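From: Seul-gi Ham
To: tables-and-chairs list
Subject: Re: [tables] White round top, yes or no?

On Thursday Remo Eder wrote:

> Hello all,
> we must replace the table in our break room in May and my colleagues
> want a round white one. I found the Pellunier for 171 and the bigger
> Sartori, which costs more but has a thicker top. My fear is that white
> will show every cup ring and every scratch. Also I do not know if round
> makes sense when people mostly put down a drink and leave again. Does
> somebody on the list live with such a table? I would be thankful for
> true stories, also bad ones.
> Remo

Dear Remo,

I can answer for the white and for the round. We have had a round white table in our shared room at Venunon for 2 years now, and before it we had a dark rectangular one, so I can compare a little.

First the color. Yes, you see the coffee rings. But you see them at once, so people wipe them. On our old table the rings were also there, only we found them with our sleeves. We use a damp cloth and a drop of dish soap, nothing stronger. One time a colleague tried a scouring powder from Trutska and there is now a dull spot as large as a hand, so please hide such things from your colleagues. Tea is worse than coffee if it stays overnight. Pens are the worst, and for this I still have no good advice.

Then the shape. With a round top there is no corner to walk into, and one more chair always fits somehow. The bad side is that things wander to the middle and stay there. With the rectangular table each person had a side and felt responsible for it. With the round one a bottle in the middle belongs to the whole room, and in the evening it is still lying there, and next to it a cup. I now make a small tour at 9 in the morning and clear the top before the first people come.
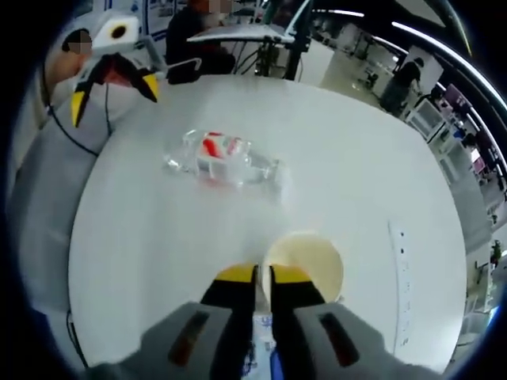
About shine I should also say something. Our top is a bit glossy and bright colors give a reflection on it, for example a red label on a bottle. Under a ceiling lamp this can be tiring if you want to read there. If you can choose, ask for the matt version. I do not know if Pellunier makes one, but I remember that Sartori did -- the catalog number ended in 1310, if this helps you to find it.

For a room where people only put down a drink, I would take the smaller table and spend the difference on good chairs. Please measure also the door. Ours had to come in on its edge and we took off the feet first.

If you want, I can measure the diameter of ours and write it to you.

Best regards,
Seul-gi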